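Stillier Home Workshop Tips
Two arms, one table: putting small chains into a box

Chains are difficult for a gripper. They are thin, they slide, and they never lie the same way two times. In our shared workshop we chose jewellery for practice, and these notes are for other members who want to try the same on the big table.

Keep the plastic sleeves on the chains at first. A sleeve holds the strands together and gives the fingers something thicker to close on. A bare chain can wait until the arm manages the sleeve well. It is also good to lay two necklaces side by side, with enough space between them that the open fingers do not touch the second.
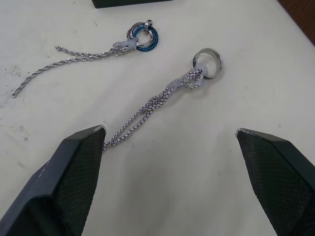

Approach slowly for the last part. I set the speed at 63 for the long movement and I divide it by three near the table. If the tips press on the surface, raise the lowest height a little and try again. Wipe the pads with a dry cloth before each session, as skin oil from the chains stays in the pattern.

Put the box in the middle, with the lid fully up and the latch towards you. Both arms must reach the side compartments without crossing each other.
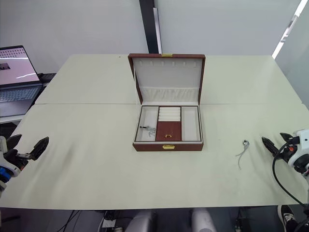
Njoroge Nzioka

Mark the corners of the box with small pieces of tape. In December I lost a whole evening when somebody had moved it by the width of a thumb, and every saved position was wrong. Do not put the box back by eye.

Loop the gripper cable outward, away from the place where you lay the jewellery. Leave it some slack, or it will pull when the wrist turns. Houda Badawi ties hers at the elbow with a soft strap, and I have copied this.

For the long compartments, let go of the chain low, and lower it with the end first. It will make a small heap. This is fine, you can straighten it later by hand.
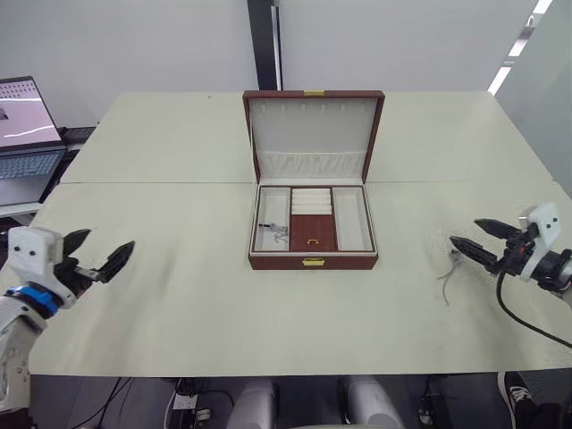

Jewellery box open between the two grippers, with a silver chain in the left compartment.

Save your positions under your own name before you close the laptop. My file has 208 of them now, and I use perhaps half.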